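Slide 1, title. Say hi, check the mic, get going.

So I do site rules for outdoor delivery robots at Trollix. Most of my week goes into a document that drivers of cars would call a highway code and that our field crew calls "the binder." Today is the plaza chapter – the stuff that isn't a sidewalk and isn't a road.

Slide 2. Speed. We cap at 2 miles an hour near stairs, and people always groan at that one. Pause for groan. Dimberg lets theirs go faster and I've argued with them over lunch plenty (friendly!). My feeling is that a stair edge deserves its own line in the map, drawn by a person who walked it.

Slide 3. The walk. Before any robot rolls, somebody goes around on foot and marks drains, joints, curbs, steps and blind corners behind hedges. Rule 909 in the binder, if you want to look it up, and yes, the numbering is a mess, we inherited it from Skumix. I like doing this walk at 7 a.m. with coffee. Take your time on the drain covers!

Slide 4. Right of way. People first, always, and the robot waits where it isn't blocking the bottom of a stairway. Tell the Zavala story here if we're not running late – the short version.

Slide 5, leave it up for a bit. 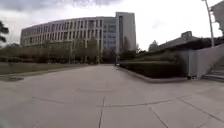
Do you need to redo the walk every time the map gets updated? Only when something on the ground has changed, like a new planter or a patched slab, and otherwise we repeat it every 90 days.

Slide 6. Logging. Write down who walked it and what they marked, same day. I've read too many logs that just say "fine."

Slide 7, contact info, then open the floor.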